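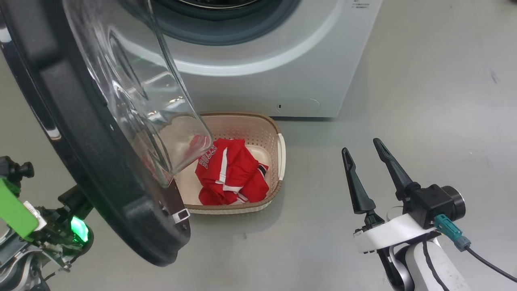

Iststead Robotics Club > Software > Perception and Planning

Depth holes on washer door

flelteck_nav
October 25, 2018
Head view attached. The planner keeps sending the left arm through the door glass. Depth comes back empty on the bowl, so the voxel map marks it as free space. The black rim shows up in patches, mostly where there are no highlights. The basket and jersey segment fine. I have 278 logged runs of this task and most of the aborts trace back to the door. Is anyone filling the holes in software?

gasketcase
Don't fill holes. Fit a circle to the rim, put a convex hull over the bowl and add it as a collision object. We do that in Clumix and it takes 2 ms per update.

flelteck_nav
How do you get the rim when half of it has no depth?

gasketcase
Edges from the color image, then the hinge axis from the washer model. The only free variable left is the door angle.

mapfirst
I disagree with hardcoding a washer model. It works until somebody brings in a different machine. Treat missing depth as unknown and make the planner keep out of unknown.

gasketcase
Tried it. The drum opening is full of unknown too. The planner then refuses to reach in at all.

mapfirst
Then clear the drum with a separate mask. Still more general than one model per washer.

pblx
Check your self filter before either of those. Your left gripper is right next to the door rim, and ours was deleting real points near the fingers. Padding was set too high. Also there's a red reflection of the jersey low in the glass. If you segment by color you may get a second jersey.

flelteck_nav
I did get a second jersey, 159 frames of it. I was blaming the Blomqvist segmenter. Will drop detections inside the door hull and cut the padding.

mapfirst
So you're going with the hull.

flelteck_nav
For this washer, yes. Voxel cap is at 4,000 for the door region, should I raise it?

gasketcase
Leave it. The hull replaces those voxels.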